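Como fazer pão de fermentação natural em casa, do fermento ao forno

Adoro este assunto e podia falar dele o dia inteiro! Lave bem as mãos, arregace as mangas e vamos começar.
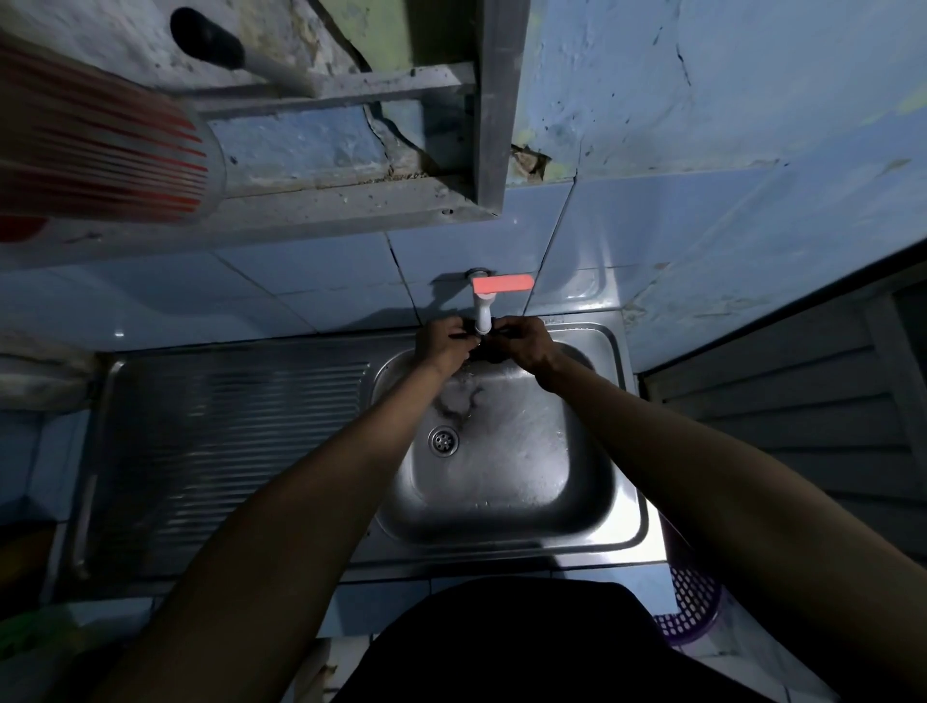
Joon-young Hwang escreveu nos comentários da versão antiga desta página que o pão dele crescia lindamente na tigela e depois se esparramava no forno como uma panqueca, e queria saber se a culpa era da farinha. Quase sempre é excesso de fermentação, Joon-young, e por isso reescrevi toda a parte dos tempos. A farinha conta, claro, mas já fiz pães ótimos com a mais barata da prateleira.

O fermento

Para criar o fermento do zero, misture 50 g de farinha integral com 50 g de água num frasco de vidro e deixe na bancada, com a tampa só pousada. No dia seguinte, jogue metade fora e acrescente outra vez 50 g de farinha e 50 g de água. Repita todos os dias. No segundo ou terceiro dia costuma aparecer uma explosão de bolhas e você vai achar que já está pronto (eu achei!), mas essa primeira agitação vem de bactérias que somem logo depois. Segue-se uma calmaria que desanima muita gente. Continue alimentando.

O meu primeiro fermento levou 17 dias para dobrar de volume com regularidade. Era inverno e a cozinha era gelada. O segundo, feito em janeiro, andou muito mais depressa. Um elástico em volta do frasco, na altura da mistura recém-alimentada, mostra quanto ela subiu.

Quando o fermento dobra e cheira a iogurte ou a maçã madura, está bom para usar. Cheiro forte de acetona quer dizer fome: alimente duas vezes antes de fazer pão. Mofo colorido, rosa ou laranja, vai tudo para o lixo, sem tentar salvar um cantinho.

Ingredientes para dois pães

1.000 g de farinha de trigo (uso 850 g de branca e 150 g de integral)
700 g de água
200 g de fermento ativo
20 g de sal

A hidratação fica perto dos 70%, e a massa gruda um pouco mas ainda se deixa manejar. Se for a sua primeira vez, guarde uns 50 g da água e só junte se a massa pedir. Farinhas brasileiras variam bastante na absorção, e mesmo dentro da mesma marca já notei diferença de um saco para o outro.

A massa

Misture a farinha e a água até não sobrar farinha seca no fundo e deixe descansar 40 minutos, com um pano úmido por cima. Esse descanso faz metade do trabalho por você – a massa entra áspera e sai lisinha, é uma delícia de ver. Depois junte o fermento e aperte com os dedos até incorporar. Espere 15 minutos e acrescente o sal com um pinguinho de água.

Agora vêm as dobras. Molhe as mãos, pegue uma ponta da massa, estique para cima sem rasgar e dobre sobre o centro. Gire a tigela e faça o mesmo nos outros lados. São quatro rodadas, com meia hora entre elas. Na última, a massa já segura a forma e resiste quando você puxa.

Se ela grudar demais, mão molhada resolve melhor do que farinha extra. E um conselho da Eun-seong Seok, que adotei de vez: use um recipiente reto e transparente, porque numa tigela redonda é muito difícil avaliar o crescimento. Eu paro quando a massa aumenta pouco mais da metade, tem bolhas nas laterais e treme quando sacudo o pote. A 25 graus isso leva umas cinco horas. Em dia quente, bem menos, então fique de olho!

Modelar e gelar

Vire a massa na bancada levemente enfarinhada e divida em duas. Faça bolas frouxas e deixe relaxar 20 minutos. Depois dobre as laterais para dentro, enrole de cima para baixo e puxe contra a bancada para criar tensão na superfície. Coloque cada pão num cesto forrado com pano e farinha de arroz, com a emenda para cima, e leve à geladeira, coberto, de um dia para o outro.

O frio dá sabor e facilita o corte. Já deixei até 36 horas, e o pão ficou mais ácido, do jeito que gostam aqui em casa.

Assar

Aqueça o forno no máximo, com uma panela de ferro com tampa lá dentro, durante 45 minutos. Vire o pão frio sobre papel-manteiga, faça um corte decidido com a lâmina inclinada e passe tudo para a panela com muito cuidado. São 20 minutos com tampa a 240 graus e mais 20 a 25 sem tampa a 220, até a casca ficar bem dourada.

E agora a parte difícil – esperar esfriar! Pelo menos uma hora sobre uma grade, senão o miolo fica gomoso. O segundo pão eu fatio depois de frio e congelo. Vai direto do congelador para a torradeira.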